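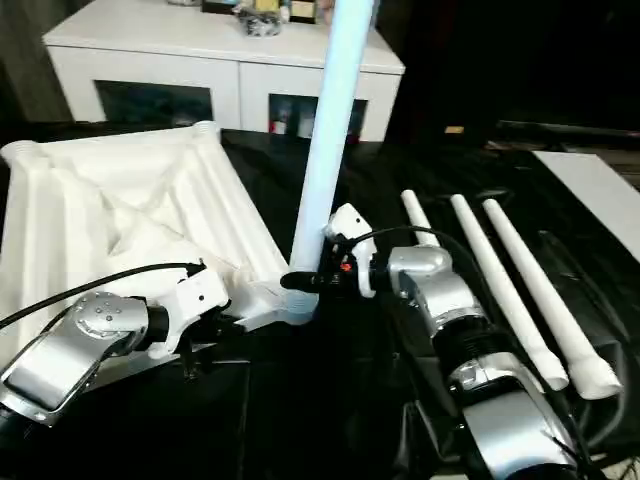 Urthorpe Community Orchard: progress report to the Cherkaoui Fund
February. Submitted by the orchard project lead

What a winter! The first 400 bare-root trees are in the ground along the north slope, mostly apple with a few rows of pear and quince, and the planting days were so well attended that we ran out of spades twice (a lovely problem to have). Your grant has paid for 948 feet of deer fence so far, and the last stretch by the creek goes up once the ground firms.

The Brasitz rootstock arrived late but in great shape. We lost five young trees to voles and have put guards on all the others.

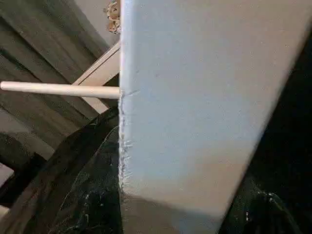 Will the late delivery push back the first harvest? We expect the same date as before, as the trees went in well ahead of bud break.

Next up is grafting! Over 100 neighbors have signed up for the spring classes, so we've added a Friday evening session and moved the beginners to the Prodelura hall, where there's better light. Mulch is still short, and we're asking the county about wood chips.

Contact: Urthorpe Community Orchard office | © Urthorpe Community Orchard | Back to top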